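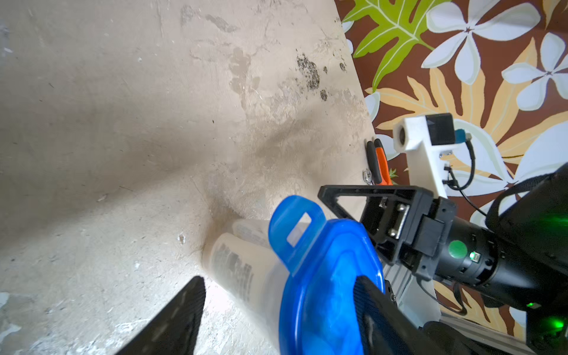
June, evening

Started on the contents of the back cupboard at 4 and stopped a little after 7. The job was to get everything out onto one surface, decide what stays, and put the rest in the Prundholm crate for the dump run.

Bottles first. The translucent ones with printed labels are the easiest to judge, as the level shows through the wall if held to the light. Anything under a quarter full gets combined with its twin or used up this month. The blue lid with the loop tab is a good design and I wish the others had it. It can hang from a hook, and the tab gives something to pull on. The small lettering on the side is getting hard for me to read without glasses. I will write the contents on tape in marker and stick it on the opposite side.

Rule adopted for the liquids: one shelf, caps up, nothing stacked. Last winter a bottle of Dostik tipped over at the back and glued itself to the shelf paper. I had to cut out a piece of paper the size of a saucer and it still annoys me.

Bagged items next. I left these in their bags for now and sorted by size.
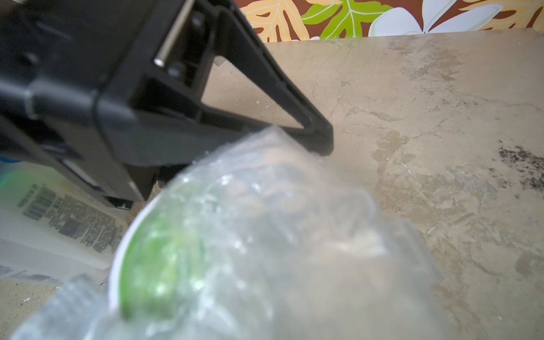

Bagged, round, white rim, green showing through. Goes with the small containers.

The bags themselves are a nuisance. They take up more room than what is in them and they slide. I have 30 flat zip bags from Basport in the drawer, bought for this purpose and never opened. Plan is to move the loose packs over tomorrow and write the month on each.

Shelf dimensions, for the record: 84 cm wide, 2 shelves usable, the top one too high for daily things. If the round containers go in a single row along the back, the front half stays free for bottles. I drew this on the back of an envelope and it works on paper, with a finger's width to spare at the right end.

The beige surface needs attention too. It is scuffed and stained well past what a wipe will fix, and the dark specks near the fabric side look like mold to me. White chips are showing in several places. Tried dish soap on a corner at 5 with no change. Next attempt is baking soda paste, left for an hour, then a stiff brush. If that fails, sand lightly and seal. The Rahman sealer is rated for 1,000 wipes according to the tin, a figure I would like to see tested.

The tropical cloth can stay where it is until the surface is done, then it gets a cold wash by itself. I don't trust the brown in a mixed load.

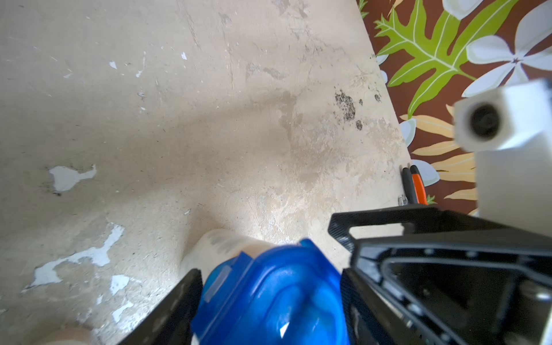 Left for tomorrow

Pliers: wipe down, one drop of oil at the pivot, back to the tool drawer.
Tape labels on all bottles.
Open the zip bags.
Measure the right end of the lower shelf again before loading it.
Baking soda is down to around half a box. Buy more.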